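Sorting and folding: what changes at the Tanau site

Since September, part of the garment handling work at Tanau has been set up to prepare for automation. The first stage puts hand-held grippers in the hands of the people who already do the job. They pick up, fold and put away clothing with the tool, and the recordings go to Viklund, which is building the folding station planned for the returns floor.

Most questions to this newsletter have been about hours and job duties, so we asked the site office to set out what has been agreed so far.

Gripper work is voluntary and paid at the normal rate. A session lasts 45 minutes, followed by a break or a return to regular duties. No one is asked to do more than two sessions in a shift. The 40 people who have signed up so far come from returns, repairs and the evening packing crew. Training takes one morning and covers grip, pace and what to do when a garment slips.
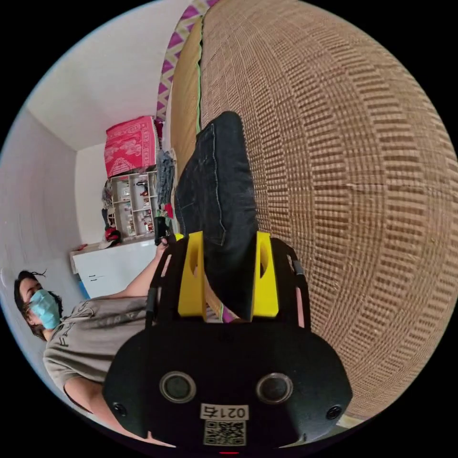

Denim held between the yellow fingers of a hand-held gripper at Tanau.

Denim has been slower going than the lighter items. Thick seams and pockets make a folded piece hard to hold evenly, and several people said they had to relearn a task they could do by hand without looking. Wrist strain was the most common complaint in the first weeks. The site has since lowered two of the work surfaces and added a second rest period for anyone who asks for one. A lighter handle is on order from Vasten, but there is no delivery date yet.

By the end of last month the group had recorded 3,231 folds. Viklund wants a wider mix of fabrics before it starts testing, so patterned cottons and knitwear will be added next. Pieces that come out badly folded are kept in the record and marked as such. They do not count against the person who made them, and supervisors do not see results by name.

The folding station itself is expected to handle some 600 garments a shift once it is running. It will take over plain folding for restock. Checking for damage, matching tags and anything that needs mending will stay with staff. The site office says no positions will be cut when the station opens. Four people will move from folding to inspection, which sits one pay step higher, and the openings will be posted internally first.

Staff at Sorden, where a similar station is already in use, have offered to host a visit. Their advice was to settle early on who clears a jam and who is allowed to stop the machine. At Tanau, anyone on the floor will be able to stop it.

Sign-up sheets for the next training morning and for the Sorden visit are on the board outside the break room. Questions about the pay step should go to the site office before the end of the month.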